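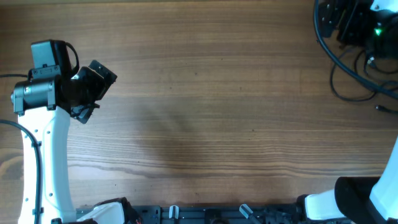 Narik 양팔 키트, 정식으로 구입해도 괜찮을까요?

초점없는오후
저는 Narik 양팔 키트를 체험 기간으로 쓰고 있는데, 구입을 결정하기 전에 먼저 쓰신 분들의 의견을 듣고 싶습니다. 한국어가 모국어가 아니어서 표현이 조금 어색할 수 있습니다. 미리 양해를 부탁드립니다. 판매점은 Hiltolthorpe이고, 키트 가격은 1,603유로입니다. 설치는 생각보다 쉬웠습니다. 검은색 금속 레일에 두 팔을 클램프로 고정하는 방식이고, 나무 탁자에서 쓰고 있습니다. 제가 제일 걱정하는 것은 케이블입니다. 왼쪽 팔의 굵은 케이블은 팔을 따라서 아래로 잘 내려가는데, 오른쪽 위 장비의 케이블은 보시는 것처럼 탁자 위에 엉켜 있습니다. 팔이 움직일 때 걸리지 않게 하려면 어떻게 정리하는 것이 좋습니까?

두 번째로 묻고 싶은 것은 손목 카메라입니다. 체험 세트에는 카메라가 포함되어 있지만, 정식으로 구입할 때는 Proken 카메라 옵션을 따로 주문해야 한다고 들었습니다. 옵션까지 더하면 모두 2,000유로가 넘습니다. 제가 하려는 일은 작은 부품을 집어서 상자에 옮기는 것입니다. 그런데 손목에서 받은 화면이 아래와 같이 흐립니다.
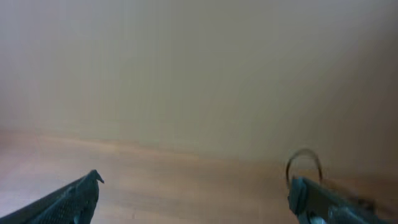

손목 카메라 화면. 아래쪽 양옆이 집게 손가락이고 뒤는 벽입니다.

손가락도 흐리고 뒤의 벽도 흐립니다. 이 정도가 보통인지, 아니면 제가 초점을 맞추어야 하는지 모르겠습니다. 설명서에서 "렌즈" 부분을 두 번 읽었지만 답을 찾지 못했습니다. 체험 기간이 월요일에 끝나기 때문에 그 전에 답을 받을 수 있으면 대단히 감사하겠습니다.

레일위의고양이
저도 같은 키트를 작년부터 쓰고 있습니다. 순서대로 적겠습니다.

케이블: 남는 길이를 탁자 위에 두지 마시고 탁자 뒤로 내리세요. 저는 벨크로 끈으로 묶고, 관절이 있는 곳에는 여유를 조금 남깁니다. 너무 짧게 묶으면 손목이 돌아갈 때 커넥터가 당겨집니다. 저는 이 실수를 해서 케이블을 37유로에 새로 샀습니다. 정리가 끝나면 전원을 끄고 손으로 팔을 천천히 끝까지 움직여 보세요. 어디에서 당겨지는지 금방 알 수 있습니다.

카메라: 제 것은 렌즈 링을 손으로 돌려서 초점을 맞추는 모델입니다. 작은 나사로 잠겨 있어서 그 나사를 먼저 풀어야 합니다. 체험 세트의 카메라도 같은 모델인지는 제가 모릅니다. 판매점에 물어보세요. 초점을 맞출 때는 벽을 보지 말고, 인쇄된 종이를 손가락 끝 위치에 놓고 글자가 읽힐 때까지 돌리세요. 렌즈에 보호 필름이 남아 있는지도 확인해 보세요.

가격: 부품을 집는 일이면 손목 카메라는 있는 편이 좋습니다. 위에서 보는 카메라만 쓰면 집게가 부품을 가릴 때가 많습니다. 다만 꼭 Proken 옵션이어야 하는지는 잘 모르겠습니다. 저는 다른 제품과 비교해 보지 않았습니다.

506호작업실
비싸요. 중고로 사세요. 6월에 중고 게시판에 한 세트 나온 것 봤습니다. 카메라는 안 써 봐서 모름.

나사풀린오후
윗분 말씀에 하나만 더하겠습니다. 중고는 McIver 점검 서비스를 받을 수 있는지 먼저 확인하세요. 저는 받을 수 있다고 생각하고 샀는데, 첫 구입자만 된다고 해서 거절당했습니다. 팔 자체는 지금도 문제없이 씁니다.

그리고 나무 탁자에 클램프를 쓰시면 밑에 얇은 고무판을 넣는 것을 추천합니다. 저는 고무판 없이 몇 달 썼더니 눌린 자국이 생겼고 레일도 조금씩 밀렸습니다. 일주일에 한 번 정도 조임을 확인하면 됩니다.

초점없는오후
자세한 답변에 감사드립니다. 오늘 저녁에 케이블부터 탁자 뒤로 내려 보겠습니다. 카메라 모델은 Hiltolthorpe에 메일로 문의했습니다. 답장이 오면 여기에 모델 이름을 적겠습니다.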